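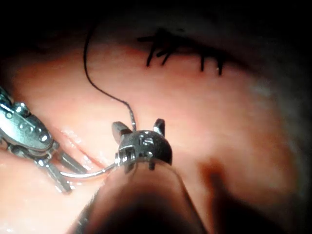
Fenon hospital to reopen day surgery unit in December

The day surgery unit at Grallholm Hospital in Fenon will reopen in December after being closed since spring, the hospital's management said in a statement. Patients who were sent to the hospital in Andrade for minor operations during the closure will be offered appointments closer to home.

The unit was shut when inspectors found that the ventilation in both of its operating rooms no longer met the required standard. Replacing the ducts meant taking down most of the ceiling, and the work was then extended to include new flooring, wiring and a larger recovery area. The recovery area will have 11 beds.

More than 300 patients are waiting for operations that would normally be done in the unit, according to the statement. Most of them need hernia repairs, gallbladder removals or minor hand surgery. Those who have waited longest will be called first, and letters with dates are being mailed now. Patients who have already accepted a date in Andrade can keep it or ask to be moved, but the hospital warns that moving may mean a longer wait.

Inpatient surgery in the main building was not affected by the closure and has continued as usual.

The contractor, Fotent, had expected to hand the rooms over by the end of summer. The schedule slipped after old water pipes were found above the corridor ceiling, in places where the building's drawings did not show any. The pipes served a laundry that was moved out of the building decades ago, and had to be drained and removed before the new ducts could go in. Management said the delay did not change the price agreed for the ventilation work, but that removing the pipes was billed separately. It did not give the amount.

The closure has been hard on people without cars. The bus from Fenon to Andrade runs only 2 times before noon, and patients having an early operation have had to arrange a ride or stay overnight. The hospital has paid travel costs for patients who applied for it. Claims for trips made before the reopening can still be sent in until the end of January, with receipts attached.

Staff from the unit have worked in Andrade during the closure and will return in stages. Nurses will be back in November to set up the rooms and check equipment, and air quality tests will be carried out before the first patient is admitted. If the tests have to be repeated, the opening could move by a week or more, the statement said.

For the first month, the unit will take no more than 10 patients a day. It will be open for admissions from 6:30 a.m., half an hour earlier than before, so that patients who live farther away can go home the same afternoon. Evening hours are not planned.

The entrance will also change. Patients should use the door on the north side of the building, next to the pharmacy - the old entrance from the parking lot will stay closed while the pavement outside it is relaid. Parking for people with disabilities has been moved to the north side and will stay there through the winter.

Residents can see the rooms at an open house before the unit goes into use. The date will be posted on the hospital's website and on the notice board at Fenon library. Questions about individual appointments should go to the scheduling desk, which answers calls from 8 a.m. to noon.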